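Lelludo two-arm tabletop kit, reviewed after a long loan
11/11/2023

I have wanted a machine to tidy up after me since I was about six, so bear in mind that I came to the Lelludo already hoping to like it. And I do like it! It is a pair of robot arms that bolt down either side of a worktop, each with a simple two-finger gripper, and you teach them a job by leading them through it over and over until the software has enough to go on. Ours came through Mansour, who handle the rentals, and it lived in the back half of our craft workshop from May onwards.

Setting up took an afternoon and a lot of tea. The manual is short and mostly good, though whoever wrote the bit on cable routing has clearly never had to crouch behind a bench with a torch in their teeth. Heino Toom, who runs the workshop with me, did the software side and found it easier than our till system. I did the bolts.

Now, the chores. We started with wiping down, which I thought would be simple, and it was the worst of the lot. The arms will push a cloth about quite happily, but they have no idea how hard to press, and they miss the corners every time. Folding tea towels went better than I'd feared (slow, a bit lopsided, perfectly usable). Stacking paint pots was a joy to watch, apart from the one with the loose lid, which we will say no more about.

Where it really won me over was sorting small things. After a children's class the tables are covered in pens, chalks and bits of paper, and putting all that back in order is the job everyone leaves for somebody else. We gave the Lelludo 20 tries at clearing a mixed handful of drawing things into groups, and it finished 11 of them with no help from us. That may not sound like much, but the failures were mostly near misses — a pen nudged skew, or a grip that closed on nothing and had to be stopped. Over at Tridex, where a friend packs boxes on the shop floor, they gave up on an older pair of arms because it couldn't cope with anything lying at an angle. This one can, more often than not.

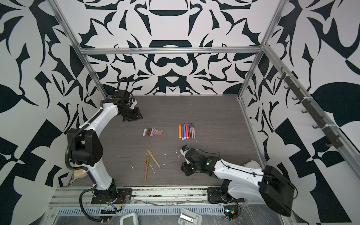

Speed is the sticking point. I can put away a tableful of pens while the kettle boils, and the Lelludo would still be thinking about its second one. You also can't wander off. I left it alone once for five minutes and came back to find it patiently trying to pick up a pencil line somebody had drawn on the bench. Chalk needs a gentle touch too, so turn the grip force right down before you start, and expect to sweep up some crumbs anyway.

We also borrowed a Gramirex for a fortnight to compare. It is quicker and much quieter, but teaching it a new job was a slog, and with a different class in every evening that matters more to us than a few saved seconds. If you do the same task all day long, you may well feel the other way.

So can it do the chores yet? Some of them, slowly, with you in the room. I'd not buy one to save time. I would happily rent it again to find out what else it can learn, and Heino has already put our names down for the spring. He wants to try it on buttons.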